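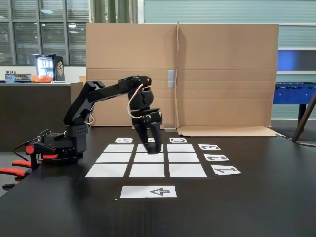
Canine Underwater Treadmill Therapy: Frequently Asked Questions

By Jui-lin Lo
Updated January

What is underwater treadmill therapy?

The dog walks on a motorized belt inside a tank filled with warm water. The water carries part of the body weight, so the joints take less load at each step. Resistance comes from the water itself and from the belt speed, and both can be adjusted during a session.

Which conditions is it used for?

Most referrals to the Rakeck clinic are for recovery after knee ligament surgery, hip or elbow arthritis, spinal disc surgery, and weight loss in dogs that cannot exercise on land. We also see older dogs with general muscle loss in the hind end. Cats are accepted case by case.

Does my dog need a referral?

Yes. Your regular veterinarian must send the referral form, the last six months of records, and any X-rays. For surgical cases we also need the operative report. Incomplete referrals are held until the missing items arrive.

How soon after surgery can sessions start?

The incision must be closed and dry, with sutures or staples out. For most knee procedures that is 12 to 14 days. Spinal cases vary, and the surgeon sets the date. A dog with a draining wound will not be put in the water under any circumstances.

How deep is the water?

It depends on the case. Water at the level of the hip removes more than half of the load on the limbs. Water at the level of the knee removes much less but makes the dog lift its feet higher. Early sessions generally use deeper water, and the level comes down as strength returns.

What is the weight limit?

The tank at Rakeck takes dogs up to 200 pounds. The smaller unit at Prornodberg is meant for dogs under 60 pounds and is the better choice for toy breeds – the belt can be set to a slower minimum speed.

How long is a session?

Plan on 45 minutes at the clinic. Walking time in the water is much shorter. A first session is usually three intervals of two minutes with rest between them. The rest of the visit goes to measurement, filling and draining the tank, and drying.

How many sessions will be needed?

A standard post-surgical plan is two visits per week for 7 weeks. Arthritis cases often start at one visit per week and move to one every two or three weeks. Last year the two sites together ran 1,862 sessions for 166 patients, but the spread was wide.

How is progress measured?

At the first visit and every fourth visit after it, we record thigh circumference, joint angle in flexion and extension, and a gait score. Thigh measurements are taken with a spring tension tape at the same point on the leg, with the dog standing. A copy of the readings goes to the referring veterinarian.

My dog is afraid of water. Is that a problem?

Not usually. The dog enters a dry tank and the water rises slowly from the floor. A therapist is in the tank for the first session. If the dog pants heavily, tries to climb, or refuses to walk, the session is stopped and the tank is drained. Dogs that do not settle by the third visit are moved to land exercises.

Can my dog eat beforehand?

No full meal for three hours before the appointment. Small treats are fine. Walk the dog outside before coming in. If there is a bowel accident in the tank, it must be drained and disinfected, and the remaining appointments that day run late.

When should I cancel?

Cancel for diarrhea, vomiting, coughing, fever, open sores, ear infection, or a new limp. Females in heat are rescheduled. Flea and tick products applied to the skin need 48 hours before the dog goes in the water.

Is the cost covered by pet insurance?

Many policies with a rehabilitation rider cover part of it. We do not bill insurers directly. Ask for an itemized invoice at checkout and submit it with the referral form.

Can I do the same thing at home in a pool or lake?

Swimming is a different exercise. It works the front legs harder than the back legs in most dogs, and the kicking motion can strain a healing knee. Do not start swimming until the surgeon has cleared it – this applies to shallow wading on uneven ground as well.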